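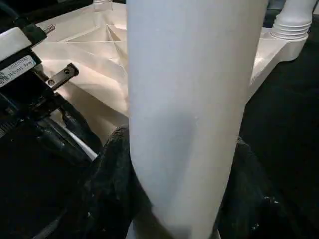

Figure 1. Wrist camera view, upright white cylinder with the finger bracket at left.

Unit 7: Wrist-View Gripper Kits
Evaluating a product before you buy it

This handout goes with the second half of the February lab block. The product under review is the Rokent two-finger gripper kit with wrist camera, sold through Meltis. We use the Fondwood arm in the teaching lab, and the question for the unit is whether the kit is worth adding to it. Read this before the lab. You will need the terms in section 2 for the written report.

1. What is in the kit

The kit ships as one box. It contains the gripper body, two black fingers, a small color camera on a fixed mount, the cable set, an adapter plate, and a bag of screws. A printed quick-start sheet is included. The full manual is a download.

The base package does not include the arm, the controller, or a calibration board. The calibration board is sold as an extra. You can print your own if you glue it to something flat, and most of last year's groups did that.

The two options that matter for us:

Standard fingers. Rigid, textured surface, opening to 100 mm. These are the ones we have.

Padded fingers. Same length, with a replaceable pad. They give a better hold on smooth objects but the pads wear, and the spares are priced separately. Check the current quote before you put a number in your report.

2. Terms

Wrist view: the picture from a camera that moves with the gripper. Also called eye-in-hand.

Fixed view: the picture from a camera that stays put in the room.

Occlusion: when one thing blocks the camera's view of another. The fingers, the bracket and the object being approached can all cause it.

Working distance: the distance from lens to object over which the picture is sharp enough to use.

Approach axis: the line the gripper follows on its way to the object.

3. Reading a wrist view

Students who have only worked with a fixed camera usually find the wrist view confusing for the first hour. There is no steady horizon, and an ordinary object can fill most of the picture. Look at Figure 1 again. The white cylinder runs from top to bottom, and without a second view it is hard to say how tall it is, or even whether it is a tube or a rolled sheet. Software has the same trouble. A program that estimates size from the outline needs to find the ends of the object, and neither end is available to it in that view.

Notice also what is behind the cylinder. The beige plastic has ribs and triangular panels, and there is a white leg with ridged rings at upper right. Backgrounds with many edges like these can pull a simple edge detector away from the target. The Rokent software has a depth cutoff setting for this. Anything farther away than the cutoff is ignored. Set it too short and you lose the target as well.

The dark wrinkled fabric at the bottom is the opposite case. It has folds but very little contrast, so depth readings there should be treated as weak.

4. Fingers and field of view

With the camera mounted on the wrist, the fingers may be in the picture for the whole job. Rokent lists this as a feature, and for teaching purposes it is one. You can judge the gap between the fingertips against the thing you want to pick up. The cost is the picture area the fingers take away.

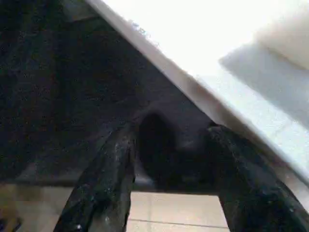 Figure 2. Both fingers in view, forming a V below a dark surface and beside a white panel.

In Figure 2 the right finger takes up more of the picture than the left. Do not read this as a difference in finger size. Before drawing any conclusion from a view like this, check the camera offset in the settings file against the mount on your arm.

The lighting is worth a note too. The white panel is close to overexposed near the top, while the fingers and the dark surface keep little detail. Auto exposure has to settle somewhere between the two. For the lab, lock the exposure with the gripper pointed at the target and leave it locked for the whole run. Record the value in your log.

The pale scuffs and specks on the fingers are surface marks. If you use a color mask to remove the fingers from the image, small light spots like these may be left behind as false points. Widen the mask a little — too much and it starts to eat into the gap, where you need the data.

5. Results from our trial

We ran the standard kit for about 17 hours of bench time before writing this unit. Summary:

Mounting to the Fondwood arm took longer than the quick-start sheet suggests. The adapter plate fit, but the cable route had to be redone so the arm could turn fully at the last joint.

The camera connection was steady. We had 2 dropouts, both fixed by reseating the plug.

Grip on boxes and blocks was good. Grip on smooth round objects was fair with the standard fingers.

The software is easy to install and poorly documented. Several menu items are not in the manual at all.

Meltis answered our support questions by email. The answers were correct but short.

6. For the report

Write two pages. State the job you would buy the kit for, the conditions it would work in, and which finger option you would order. Include one wrist view from your own run and say what is hidden in it. Compare the kit with a fixed camera setup for the same job, using the Hosseinzadeh checklist from Unit 5. Cost should include spares and the calibration board.

Reports that only repeat the sales sheet will be returned for a rewrite.

This site uses cookies to remember your settings. Accept | Manage preferences

Course materials for enrolled students. Contact the lab office | Copyright | Back to top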